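Saturday, late

Spent the afternoon on fittings again. They look like short threaded nuts, and I have now handled enough of them to see them when I close my eyes, which Erzsébet Dudás says is how you know you've arrived in the trade. She has been in it 4 years and sees them with her eyes open.

The steel tray with the holes is my favorite thing in the building. You could strain spaghetti in it. The blue one is a giant ice-cube tray whatever the Gekov catalog prefers to call it, and Ifor Ifans wants one fitting per cell, face up, no doubling. He came by at three to tell me this, then came by again at twenty past in case it had worn off. The order for Estwood is 3,000 pieces. I did the arithmetic on the back of a glove packet and wished I hadn't.

Ate lunch standing up. The vending machine took my two dollars and thought it over — no crackers.

The plastic film over the blue tabletop was my idea, back in August, and I would like that written down somewhere, so I am writing it here. It catches the light and makes everything look like a sofa at my grandmother's, but the table under it is still nice and blue. Ifor now refers to it as "our film."

Home by seven. Soup.

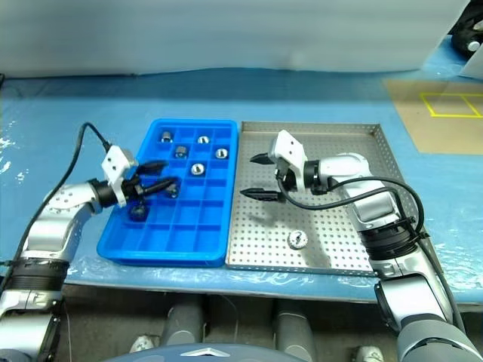 Must remember to ask Erzsébet for my good pen back. She'll say it's hers, and she may have a case — I got it off her desk in the first place.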